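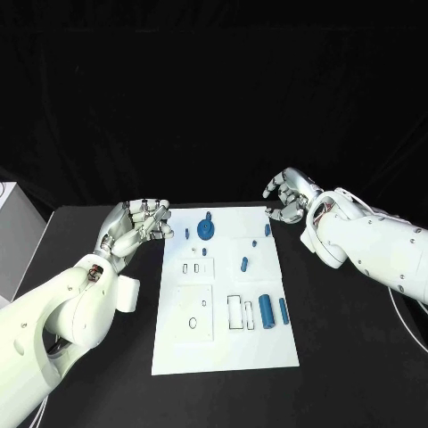 Left hand over the peg board, right hand just past its corner, mid-morning, curtain up.

April, late, kitchen table

Budget day again. I had the spreadsheet open by eight and by nine I had renamed it twice, which I am counting as progress.

Geert wants the whole equipment plan for next year on one page. He says people upstairs stop reading after one page. I have seen the people upstairs read a lunch menu and I think one page may be generous, but fine. So: hands, boards, cables, spares, a service contract, and a line called "other" that I intend to hide behind like a shrub.

The hands are the trouble. Prarnley sent their quote for a replacement pair and I read it standing up, then sat down, then read it again in case sitting made it cheaper. We have no spare. If a finger goes in June we wait for a new one to come by boat, and Halima gets to spend the summer tidying her desk. She pointed this out very calmly while I was watching the left one hang over the corner of the board with its thumb tucked in. I found myself pricing each knuckle. I don't recommend it as a way to watch anything.

Festari will do a service contract that covers the arms but leaves out "end-of-arm items," meaning the only part we ever worry about. Barasa covers the hands and leaves out shipping. Ignacio suggested we buy both contracts and let them fight. He was joking until he worked out the total on the back of an envelope, and then he was a little less joking, and then he went to get coffee.

The boards, on the other hand, are nearly free. We print the blue pegs and cylinders ourselves and the plates are 46 dollars each from the shop downstairs. I put in for four more. Geert crossed out four and wrote two. Then he asked why the pegs were blue. I said we had a lot of blue. He wrote that down too, and I would love to know in which column.

Then cables. I had 108 dollars for cables last year and spent it by February, and I can see white cable on that table right now that I would call "temporary" if asked. I put in 1,000 for "cable management," a phrase Asabe taught me. She says you never ask for cable, you ask for management. It sailed through. I should have her write the whole thing.

There is still the wrist question. Both wrists have openings where the red wiring shows, and Halima would like proper covers. Prela makes a set that might fit for 1,246, or we could print some, which would cost us plastic and one of Ignacio's afternoons. Geert asked what an afternoon of Ignacio costs. Ignacio, back with his coffee, said it depended on the afternoon.

Where it stands tonight: one spare hand instead of a pair (left or right still to be argued), two boards, the Barasa contract, printed covers, management. I asked Halima which hand she would rather have a spare for and she said whichever one breaks. I typed that into the notes column and left it there.

Page and a half. Tomorrow I'll shrink the font.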